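Garage > Old Cars > Tips > Storage and Upkeep

Posted 2018-08-20 by the Brendum Workshop Desk

Reading time: 5 min

Washing and Storing a Cloth Car Cover

A cotton or flannel-lined cover does most of its damage when it is dirty. Grit held in the lining is dragged over the paint each time the cover goes on or comes off. On a car with single-stage enamel or old lacquer, one season of this leaves fine scratches along the tops of the fenders and the rear edge of the hood. The procedure below is for unlined cotton and cotton flannel. Coated outdoor covers are washed differently, and the maker's tag takes precedence.

Before washing

Shake the cover outdoors, lining side out. Go over the lining with a soft upholstery brush and a vacuum on low suction. Check the hem for broken elastic and the corners for grommets with sharp edges. A grommet that has started to pull out should be cut away and the hole patched before the cover goes into a machine, where it will tear further.

Oil spots are treated dry. Cover them with cornstarch, leave it for 5 hours, brush it off and work in a small amount of plain dish soap by hand.
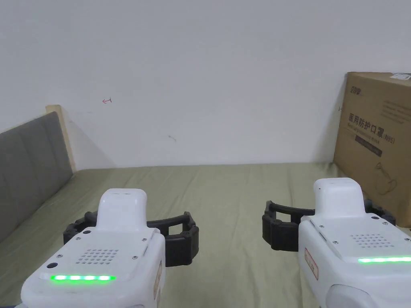
Use a front loader. A center-post agitator will twist a full-size cover into a rope and pull the seams. Most sedan covers need a commercial machine of 18 pounds capacity or more. Wash in cold water with half the normal dose of unscented liquid detergent, then run 2 extra rinses. Do not use fabric softener or dryer sheets. Both leave a film that transfers to the paint and shows as haze under shop lights.

Drying

Line dry in shade. Cotton flannel can shrink enough in a hot dryer that the cover no longer reaches the rear bumper. Drape it over two parallel lines to spread the weight and turn it once. Hems dry last. A cover that feels dry in the middle and cool at the hem is still damp, and damp cloth on chrome will start pitting at any existing flaw in the plating.

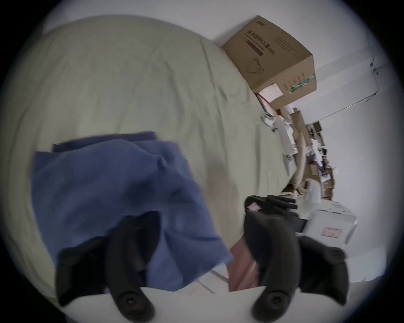 Folding is done with the lining inward. Bring both sides to the centerline, fold again, then roll from the rear toward the front. Tie a tag to the front hem. When the cover is next used, set the roll on the hood and work back. No part of it then touches the floor.

Store the roll in a cotton bag or an old pillowcase. Sealed plastic tubs hold moisture. Our shelf covers are kept in Ostermann canvas sacks, and a pillowcase does the same job. 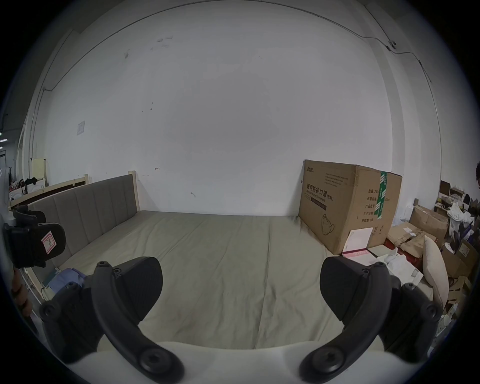
Bed with a pale greyish-green sheet.

Intervals

For a car driven on weekends, wash the cover every 1000 miles or at the start and end of the season, whichever comes first. A car on display stands under its cover longer and collects more dust on the outside, so brush the outer face monthly. We did the Bistorness club covers in July and the rinse water was still gray on the second pass. Those went through again.

Wipe the car down with a clean microfiber cloth before the fresh cover goes on. If the engine has been run, let the hood and exhaust cool fully first.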